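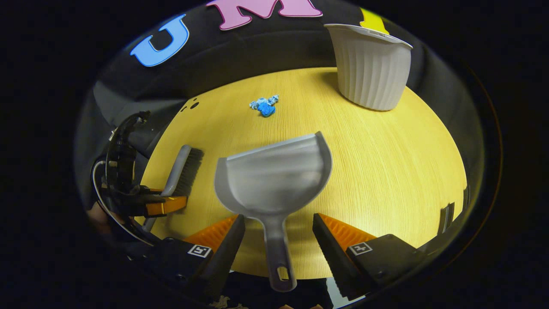
Pirolo Sweep: data card

Maintained by Uliana Sirko. Collection led by Yaroslav Onyshchenko at Brelness. Corrections go to Miroslava Horobets, who keeps the episode index.

What is in it

389 episodes of one task: sweep crumpled blue paper bits off a table top into a dustpan, using a hand brush, then tip the dustpan into a white plastic container. The brush and the dustpan are held by separate grippers. Every episode has wrist video from a wide fisheye lens, gripper opening width, and a pose track computed afterward from the video.

The planning notes called this a "general tabletop cleaning dataset." Please don't repeat that. It is one table, one gray dustpan, one brush with black bristles and one kind of trash. A policy trained on it may learn to sweep. It may also learn that trash is blue, and we have no test that tells the two apart.

How episodes were picked

Operators could throw out a take right after recording it, and those takes were not saved. We argued against this in June and lost. So the episodes here are the ones somebody liked, and any success rate worked out from them is worthless. Of the 389, 70 are marked "partial" in the index, meaning at least one bit of paper stayed on the table at the end. The label was set by one person watching the last second of video. Illia Ostapchuk relabeled a batch without seeing the first set of labels and disagreed on 13 episodes. Both labels are in the index. We did not settle them.

Known problems

Occlusion. With the dustpan held upright, the scoop fills the middle of the view and hides whatever is behind it. If your model seems to know where the paper is at that point, ask what it is using.

Glare. The inside of the scoop is slightly glossy and picks up reflections. In 9 episodes the pose track jumps when the pan is turned. These are flagged track_bad and left in.

Backdrop. Black fabric with big colored foam letters on it, a light-blue U and a pink M among them. The letters help the pose tracking, and they also give a network an easy way to tell where it is without looking at the brush. We have not run anything with the letters taken down. Until somebody does, treat claims of generalization from this set as unproven, ours included.

Wood grain. The table is yellow wood-grain laminate with a few small dark spots near the back. Same worry as above, on a smaller scale.

Hands. An operator's hand may show at the edge of the view. Mask it if that matters to you. We supply no masks.

Timing. The two grippers' streams are lined up by clock, then checked by eye on a sample. Do not rely on this for anything that needs exact contact times between bristles and pan.

Files

episodes/ one folder per take, video plus a CSV of width and pose
index.csv task label, second label where there is one, track_bad flag
splits/ train and held-out lists

The held-out list was drawn at random from the same sessions as the training list. A good score on it says very little. Khrystyna-Mariia Hnatiuk is putting together a harder split, by operator, and it will replace this one.

Baselines

None included. The Kobzar numbers that have been passed around came from an earlier cut with different labels and should not be compared with anything trained on this one.

Use

Research only, no redistribution of the raw video. If you drop episodes, say which ones and why in your write-up.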